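Review: Linberg Tabletop Manipulation Test Kit, second edition
Reviewed by Krystyna Witkowska
3/16/23

The Linberg kit is a boxed set of test procedures, object lists and scoring sheets for groups that evaluate robot hands on household tasks. The second edition adds matching simulation assets, so the same procedures can be run on a rendered counter before any hardware is powered up. I used it for one full evaluation cycle at Lurnwood, with Rizwan Mughal operating and Ailbhe Ó Gríofa scoring.

What is in the kit

The printed part is a ring binder with 13 procedures. Each one has a setup page, a run page and a scoring page. The digital part is a download with scene files, object models and a log template in plain CSV. Physical objects are not supplied. The binder gives size and mass ranges and leaves the buying to the user, which keeps the price down but costs a day of shopping and weighing.

Setup and documentation

Installation took most of a morning. The scene files loaded without errors, but the hand mount had to be redefined because the kit assumes a wrist flange we do not use. The instructions for this are on a loose errata sheet. They belong in the binder.

The writing is clear. Terms are defined once and used the same way throughout. "Contact" means any measured force above the threshold set by the user. "Grasp" means contact on at least two opposing surfaces. "Hold" means a grasp kept for the length of the timer. The first edition mixed the last two, and scores from different labs could not be compared.

Rules for a valid trial

Most of the value is in this chapter. A trial counts only if the start pose is logged, the object layout is saved before motion begins, and the operator does not change the speed limit during the run. Aborted trials stay in the log with a reason code. The first edition allowed them to be deleted, and I am glad to see that go.

The kit asks for 600 trials per hand for a full report, split evenly across the layouts. That is a lot of hardware time. In simulation it ran over a weekend without supervision. The short form is accepted for internal use only, and the report template prints that limit on every page.

Reason codes are the weak point. There are nine, and two of them overlap: "object displaced" and "object outside reach" can both apply when an apple rolls. Ailbhe scored these by the first event in time order. I would make that a written rule.

Clearance and approach

The approach rules are conservative. The hand must enter with the fingers open, over clear counter, and pause there before it is allowed to move toward a target. Clearance is measured from the nearest part of the hand to the nearest object, including flat items. A placemat is therefore an object. Our own house rules had always treated mats as part of the surface, and we had to change them. After a few cases of fingertips catching on an open weave in our runs, I agree with the kit.

A second rule covers stacked items. Where one object rests on another, as with a can on a mat or fruit on a plate, the pair is logged as a stack and both poses are saved. The scoring sheet then asks whether the lower item moved. This is tedious by hand and simple in simulation, where the poses come out of the log directly.

Objects that are only partly in camera view are handled in a short table. They may stay in the layout, but they cannot be targets, and the clearance rule still applies to them. I found no gaps in the table.

Simulation scenes

The counter scenes are good enough for the purpose. Reflections are plain and shadows are soft. A matte black hand shows almost as an outline against pale marble, with little detail on the palm or fingers, and anyone scoring finger posture by eye should use the joint log as well.

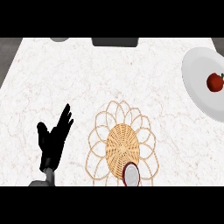
Scoring and reports

The scoring sheet uses a scale of zero to seven for each trial. Half points are not allowed. Two scorers working separately agreed on most trials, and the disagreements were nearly all in the overlapping reason codes noted earlier. The report template fills in from the CSV file but fails without a message if a column has been renamed. Keep the original headers.

Compared with the Panmont protocol

Panmont is cheaper and faster to learn. It has no stack rule and no required pause before approach, and its simulation files cover bare tables only. For a student project it is sufficient. For results that will go to an outside reader, Linberg is the better choice.

Verdict

Recommended for labs that already have written test rules and want to tighten them. Groups starting from nothing should allow extra time for the object purchase and the wrist flange. Owners of the first edition should upgrade for the trial validity chapter alone. Old scores cannot be converted, so plan to rerun any baseline you still cite.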